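4. Putting Up Your Tetura Wall Panels

Now for the fun part! Once the first panel is up, the whole corner starts to feel new, and the rest goes faster than you'd expect. Clear the floor and let the panels sit flat in the room overnight before you begin.

1. Draw a level line on the wall, 40 inches up from the floor.
2. Peel back the top 11 inches of the backing film and fold it down - leave the rest on for now.
3. Line up the top edge with your pencil line and press from the middle outward.
4. Pull the film away slowly with one hand and smooth with the other.

Note: Patterned panels have an arrow on the back. Check that every arrow points the same way before you peel anything.

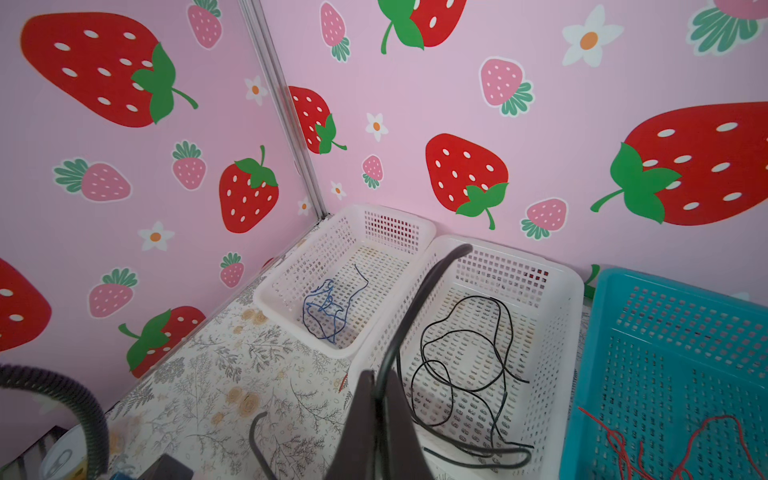 5. Trim the bottom edge with a sharp knife and a metal ruler. Several light passes give a much cleaner cut than one hard one.
6. Go over the whole panel once more with the felt pad, paying extra attention to the edges.

Caution: Do not use a heat gun on Tetura panels. Keep them well away from stoves and heaters.

If a panel goes on crooked, don't worry! You can lift and reset it during the first few minutes. For bathrooms, see Section 6 and use Pai sealant (part 1108) along every seam.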